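From: Bo-ram Pyo
To: the glossary list
Subject: Re: Re: what to do about "the particle words"

On Tuesday, Baxter wrote:

> I've been through the whole draft twice now and my feeling is we
> should drop the separate section for particle words and put each one
> under the verb it usually goes with. Nobody looks up a particle.
> They look up the verb, get annoyed, and then look up the particle.
> Also we have 388 headwords and 14 of them are spelled two ways. Do
> we care? I care a little.
>
> Also also, can someone tell me whether Kendusov is a dialect or a
> language this week. The introduction says one thing and the back
> page says the other.
>
> B.

Baxter,

I care about the spellings more than a little, so let me start there and get to the particles when I have calmed down.

Of the 14 doubles, most are my fault. When I started copying out the index cards I wrote down what I heard on the tapes, and when I got to the second box I wrote down what was on the card, and somewhere in the middle I did both and hoped for the best. The word for "doorstep" is the worst of them. It has one spelling in the D's of the English side, another on the Kendusov side, and a third in the sample sentence, which is the only place it is spelled the way any living person spells it. I propose we go with the sample sentence and list the others as variants in small type. Variants in small type is where I would like to put most of my decisions from that spring.

There is one real case in the pile. The word for "to borrow" has a long vowel up the valley and a short one down at the crossing, and people at each end are quite sure the other lot are putting it on. I would keep both as full headwords and cross-refer them. If we pick one we will hear about it at every wedding until we die.

Dialect or language: the introduction is older. I wrote it when I was still trying to get along with the reviewer who wanted everything filed under Sestutov. The back page was written after I stopped trying. Please change the introduction to match the back page. If you would like a neutral wording, "variety" has always done nicely for people who need to leave the room quickly. My own reasons, for the record, are that a Sestutov speaker who hears a Kendusov joke gets every word of it except the verb, and that the verb endings have been going their own way for as long as we have anything written down. The oldest thing we have written down is a complaint over a goat, and even there the endings are already wrong by Sestutov standards. The man was very angry, so I allow that he may have been careless.

Now the particles.

I follow your argument and I agree with the part where people get annoyed. My trouble is with "ke." If we put it under the verb it usually goes with, we have to say which verb that is, and it goes with all of them. It means "already" with verbs of motion, "after all" with verbs of saying, and with "eat" it means the speaker disapproves. Put it on the end of a question and it means you know the answer and are being kind. I have 5 cards for it and they don't agree with one another, and the fifth just says "ask my aunt" in my own handwriting. I did ask her. She said it didn't mean anything and then used it twice in telling me so.

So here is a compromise. Leave the short, well-behaved ones under their verbs, as you want. Keep a two-page section at the back for "ke," "no," and "sha," with plenty of sentences and as little explaining as we can get away with. At the verb entries we put an arrow. People can be annoyed once, in one direction.

The sentences themselves need another pass. Reading them in one sitting, I notice that an awful lot of them involve somebody's brother-in-law losing a hat. I know where that comes from (the Gutero tapes, side two), but a learner might come away with an odd idea of what we talk about. If anybody on the list has a spare hour, please send me sentences with weather in them. Any weather.
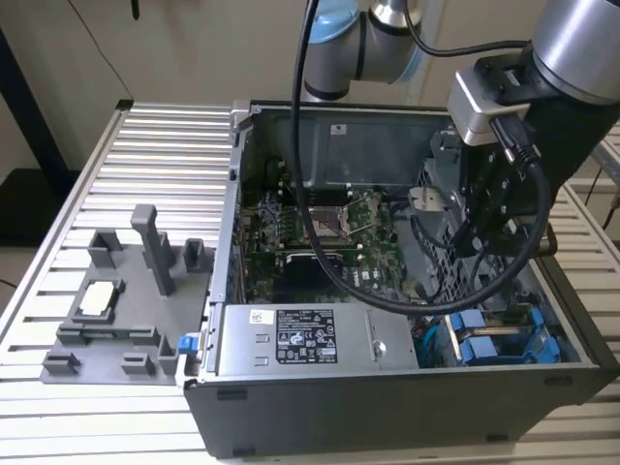
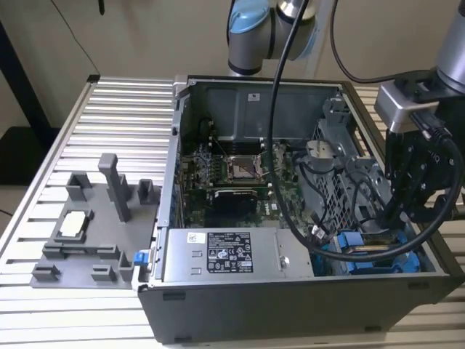 Open desktop tower on the bench, in both pictures.

On the word for "machine," which someone raised off-list and which I'd like to settle in front of everyone: the draft gives "the turning thing," and I would keep it. I know there is a newer word. The newer word is the Sestutov word with a hat on. "The turning thing" was first said of the mill, then of sewing machines, and the younger speakers I've talked to use it for computers without blinking, though very little in a computer turns anymore. That is how words behave. We don't take "dial" away from people for having buttons on their phones. I'd mark the newer word as borrowed, give it its line, and move on.

I would rather not coin anything. The last time a group of well-meaning people coined words for Kendusov, we got a word for "telephone" that is six syllables long and that I have heard used only in speeches. It is in the glossary. It is marked "formal," which was the politest label available.

Few practical things before I stop:

The stress marks. Baxter's file has them before the syllable and mine has them on the vowel. I'll change mine. Please don't change yours at the same time as a kindness to me. We did that in July and it took a week to undo.

The tapes. I had been telling people we had 4,000 slips transcribed from them. That figure included the blank slips. I've stopped telling people.

Abbreviations. We currently use "v." for verb, for "variant," and in one heroic entry for "valley." I suggest "var." and "up." and leaving the verb in peace.

Plurals. If a noun has a regular plural, leave it out. If it has an irregular plural, put it in. If it has a regular plural that only the people at the crossing use, write to me and I'll lie down for a bit and then answer.

I'll send the new "ke" pages to the list once I've typed them up. Comments on the pages are welcome. Comments on whether "ke" is a particle, a suffix, or a clitic can go to Baxter, who has a folder.

Bo-ram

P.S. Baxter, the entry for "onion" has the definition for "uncle." I checked the card and it's that way there too, so I can't swear it's a mistake. Could you listen to the tape?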